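Lo que no sale en los vídeos de robots que doblan ropa

Llevo desde octubre dándole vueltas a un fallo tonto, y como en el foro de Ostulik lo han cerrado como «resuelto», lo cuento por mi cuenta.
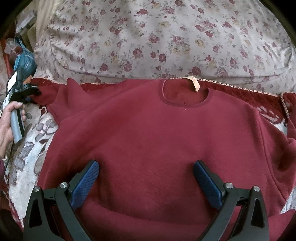

El fallo es este: la pinza se cierra, el programa dice que tiene la tela y la tela se queda donde estaba. O peor, la pinza coge dos capas y el sistema cree que lleva una. Con una camiseta fina apenas importa. Con una sudadera gorda, de esas algo afelpadas y con arrugas anchas, el brazo tira de la manga, se trae medio cuerpo detrás y sigue tan contento con el paso siguiente.

Skaven, el programa que decide el agarre, presume de haberse entrenado con 2.933 demostraciones hechas a mano. Muy bien. Me puse a repasar los registros de mi equipo un sábado por la tarde: de 241 intentos con prendas gruesas, el programa dio por buenos 169. Luego miré los vídeos de esos «buenos» y en bastantes la manga ni se había movido. No voy a dar un porcentaje porque hay casos dudosos – una cámara desde la muñeca no lo ve todo – pero bueno no es.

La explicación oficial es que la ropa sobre una cama, encima de una manta de pelo, «no es una superficie recomendada». ¿Y dónde dobla la gente la ropa? Yo, en la cama. Rojo sobre rojo, pliegue sobre pliegue, y que se apañe.

La actualización de Kan añade un umbral de fuerza. Lo he probado y ahora se para más veces, cosa que agradezco, pero sigue confundiendo la manta con el bajo de la prenda. El otro día levantó las dos cosas juntas y apuntó un éxito.

En Listora piden ya más de 1.000 euros por el conjunto. Yo esperaría. Y si ya lo tenéis, no lo dejéis solo con nada que tenga cremallera – de eso hablo otro día, cuando me contesten al correo.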